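4.2 Comparison of finger pads on the hand-held gripper

The second set of trials used the hand-held version of the gripper in place of the arm-mounted one. Both versions share the same linkage geometry, so pad behavior measured by hand should carry over to the arm, apart from differences in approach speed. Two pad types were compared: the Pluvard pad, a black rectangular block with a textured face, and the Seko pad, which has the same outline but a smooth face. Pads were swapped at the end of each block of trials and the fingers were re-zeroed before the next block began.

Objects were placed on a printed grid sheet so that the start pose could be repeated between pad types. Kitchen tools made up most of the set. They are long, light and uneven in cross section, and a small error in the grasp point leads to a large rotation once the object is lifted. The operator held the gripper open above the sheet, closed on the handle, raised the tool clear of the surface and kept it there until the end of the recording. Figure 6 gives the view from the gripper camera with the fingers apart and a pastry brush lying diagonally on the grid.

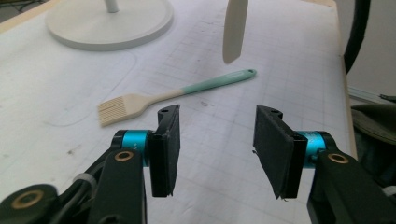 Figure 6. View from the gripper camera. Textured pads fitted; pastry brush on the grid sheet.

Barajas, commenting on an earlier draft, objected that a human operator corrects for a poor grasp without noticing it, and that a hand-held trial therefore flatters whichever pad is tested second. The order of the blocks should be randomized, the comment went on, or the comparison should be limited to slip in the first moments after lift.

We adopted the second suggestion. Slip was scored only up to the point at which the tool cleared the sheet, and any trial in which the operator changed wrist angle before that point was dropped. Of 149 recorded trials, 121 were kept. The textured pad accounted for 66 of these and the smooth pad for the remaining 55.

Within the retained trials, rotation about the grasp point was lower with the textured pad on round and tapered handles. On flat handles the two pads could not be separated. The textured face also held lint, and we cleaned it between blocks with adhesive tape. We did not test whether lint alone changes the grip.

Pad opening was read from the finger encoders through the Nestby controller, and camera frames were matched to encoder readings by time stamp. Trials on the arm, using the same objects and start poses, are reported in Section 4.3.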